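30/11/2019

Rain since before breakfast, the fine kind that you don't notice until your sleeves are soaked. I had planned to get the last of the leaves off the lawn, and instead I spent most of the day at the kitchen window with the allotment notebook open, feeling guilty and rather comfortable at the same time. My knee was glad of the rest, I think. It has not forgiven me for the digging last week.

I went back through the whole year, page by page, which I always promise to do in November and usually don't get to until the seed catalogs have already come and it is too late to be sensible. The handwriting in spring is so neat! By July it is all arrows and blots and little muddy thumbprints, and there is one page that says only "beans, beans, beans" with a line under it. I remember that day. I had picked before work and again after supper, and I went to bed seeing beans when I closed my eyes.

So, for next year, and I am writing it down in ink so that I can't pretend later: fewer climbing beans. Four poles at most. The dry ones were worth it, though. I shelled them all in October in front of the radio, and there were three good jars of them, and they rattle so nicely when you tip them that I've been keeping one on the windowsill just to pick up as I go by. The speckled kind did better than the white, which surprised me, as they had the worse end of the bed, up against Mr. Boonyarit's fence where the afternoon shade comes in.

The squash I don't want to talk about. One squash! All those leaves, up over the compost heap and halfway along the path, and at the end of it one squash the size of a teapot. I ate it with butter and was quite short with it.

Around eleven the mail came and there was a letter from Endale after all this time, a proper one, both sides of the paper. The baby is walking. They have moved the big table into the front room to make space, and now everyone eats with their back to the stove and nobody wants to go home. I read it standing up in the hall with my coat on, meaning to go out for bread, and then I sat down on the stairs and read it again and never went for the bread at all. I must write back this week, before it turns into one of those letters that gets put off until it has to begin with an apology.

No bread meant soup, and soup meant the beans. I had put 500 grams of the speckled ones in water last night, which is far too many for one person, but I can never seem to soak a small amount. It looks like nothing in the bowl and by morning they are up to the rim. I gave them eight hours or a bit more, drained them, and put them on with an onion cut in half, a bay leaf and the end of a piece of celery. No salt yet. Mother never salted until the end and I have never been brave enough to find out whether it matters. I did the tomatoes separately with garlic, slowly, until the oil came up orange around the sides, and then put everything together and left it alone while I did the ironing.

By two the windows had all steamed up and the whole house smelled the way it used to smell on Saturdays when we were small, and I was happier than a bowl of soup really accounts for. I took half of it across to the Boonyarits in the blue dish. Then I came home and typed up the bean part for the allotment page, since I had promised them something for the winter recipes, and it went up before supper.

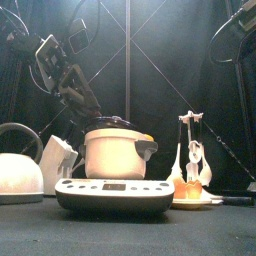 Gemechu Abdella had written underneath before I'd even washed up, to say that I should try salting the soaking water, a good spoonful, and that his beans have never once split or stayed hard since he started doing it. He also said that 500 grams is a perfectly normal amount and that he does 600 and freezes the rest in old yogurt tubs, so I felt a good deal better about the bowl. I wrote back that I would try it on the white ones first, where there is less to lose. Mother would have had something to say to him.

Wichai brought the blue dish back at six, washed, with four persimmons in it. They are hard as apples still. I've lined them up on the sill next to the jar — he says to leave them until they feel like a water balloon and not a day sooner, and I know perfectly well I'll cut into one by Wednesday.

Still raining now. I can hear it in the gutter over the back door, the one that needs clearing, so that is tomorrow's job if it lets up. Bread too. And the letter to Endale, and find out what size shoes the baby takes.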